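Uvo opens second season of Gear Return for table tennis bags

Skarnach, 18 January 2019 - The sports store Uvo and the table tennis club Vasiliauskas inform that the Gear Return collection starts again this Saturday. Players of all ages can bring paddles, paddle cases and indoor shoes which they do not use anymore. The items are checked, cleaned and put together into complete bags for beginners. 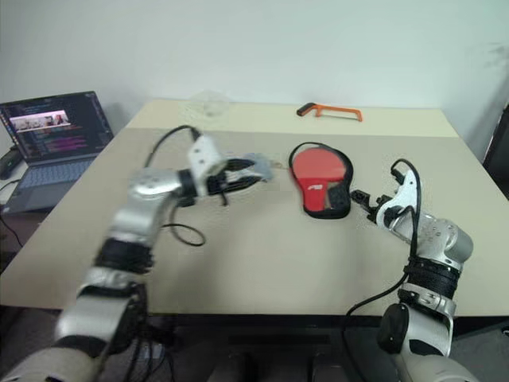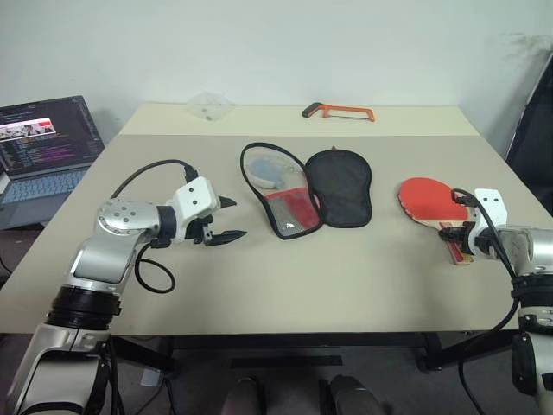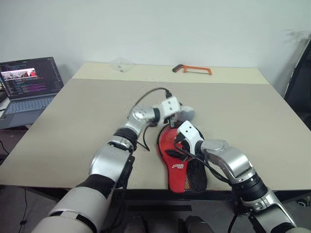 According to Kenneth Carnegie, most of the paddles that arrive without a case have damage at the edge of the rubber, and the owners are often surprised to hear it. He would like every child who borrows a paddle from the club to receive the case in the same moment, and to learn to close it before leaving the hall. "The parents ask me which rubber is the best for a beginner," he said. "I tell them to buy a cheap rubber and a good case."

What was collected in the first season

The first season of Gear Return began in October and finished before the winter holidays. In this time the store accepted 1,312 items. Of them, 618 were paddles. The rest was mostly shoes and cases, together with nets, balls and a quantity of towels, which we did not ask for but which we washed and gave to the club also.

A big part of the paddles came back to play with only small repair. The usual work was cleaning of the rubber, new edge tape and sanding of the handle where it became rough. Paddles with broken blades were taken apart. The rubbers in acceptable condition were kept for training paddles, and the wood was given to the school workshop in Skarnach for practice of gluing.

With shoes the result was less good. Many pairs arrived with a sole that was already smooth, and such shoes are not safe on a sports floor. We ask our visitors kindly to look at the sole before they come. If the pattern can still be felt with the thumb, we are glad to have the pair.

How to prepare your items

Please wipe the paddle with a damp cloth and let it dry before you put it in the case. A wet rubber closed in a case for one week will smell, and this smell is difficult to remove. Cases should be empty - please check the ball pocket, and the small pocket inside if there is one. During the first season we found house keys, a dental retainer and several bus passes, and not all of these could be returned to their owners.

Shoes should come as a pair, tied together by the laces. Take out the insoles if they are worn. We do not need the shoe box.

Cases of every shape are accepted, the ones in the form of a paddle and the rectangular ones too. A zipper that is stuck is not a problem. A zipper with missing teeth is more work, but our sewing table can replace it when the fabric around is still strong. We cannot accept hard cases with a cracked shell.

What goes into a beginner bag

Each bag contains one paddle in its case, one pair of indoor shoes in the size of the player, three balls and a small towel. The paddle lies flat at the back of the bag and the shoes stand at the bottom with the soles to the outside. In the first season we packed the shoes on top of the paddle, and two trainers complained with good reason. The order was changed after that.

The bags themselves are produced by Ikov. They are plain, with one large compartment and a label where the child can write the name. Ikov has changed the strap for this season, after parents said that the old one was too long for children of primary school age.

The bag is lent for the school year against a deposit of 10 dollars. When the child stops playing, or when the shoes become too small, the family brings the bag to the store and can exchange the shoes or receive the deposit. Families who cannot pay the deposit should speak with the trainer, and the matter will be solved without paperwork.

Opening evenings for packing

New in this season are the open packing evenings, which will be held at the store on the first Thursday of each month. Visitors can learn there how to glue a rubber, how to change the edge tape and how to clean a shoe of mesh fabric without making it lose the shape. The evening starts at six o'clock. There are 30 places, and we ask for registration by telephone or at the counter, as the back room of the store is not large.

Children are welcome together with an adult. Knives and saws are used only by our own employees. Please wear clothes which can take some glue, and bring your own paddle if you want to work on it. Glue and tape are included. New rubbers can be bought on the evening at the normal store price.

Also new is the exchange shelf near the entrance. Single items which do not fit into a beginner bag, for example shoes in large sizes or paddles with a very fast blade, are placed there and can be taken by any visitor. One item for each person and visit is the rule. Please do not leave things on the shelf without showing them at the counter first.

Where and when

Gear Return accepts items at the Uvo store in Skarnach during all opening hours, and in the hall of the Vasiliauskas club on training days, from five o'clock until the end of the last group. At the club the box stands to the left of the changing rooms. Items which do not fit into the box should be given to a trainer and not be left on the floor next to it.

The collection continues until the end of the school year. Beginner bags can be reserved from Monday. For the reservation we need the shoe size, the playing hand and the first name of the child.

Schools that would like to receive several bags for a sports lesson or a project week should contact us early, with the sizes in one list. The smallest shoe sizes were finished first in the last season, and at the moment we have few of them again. Donations of these sizes are especially welcome.

About Uvo

Uvo is a store for indoor sports in Skarnach, with its own workshop for paddles, rackets and shoes. It is closed on Sundays.

Press contact: Kenneth Carnegie, Uvo, Skarnach. Requests are answered in English on working days.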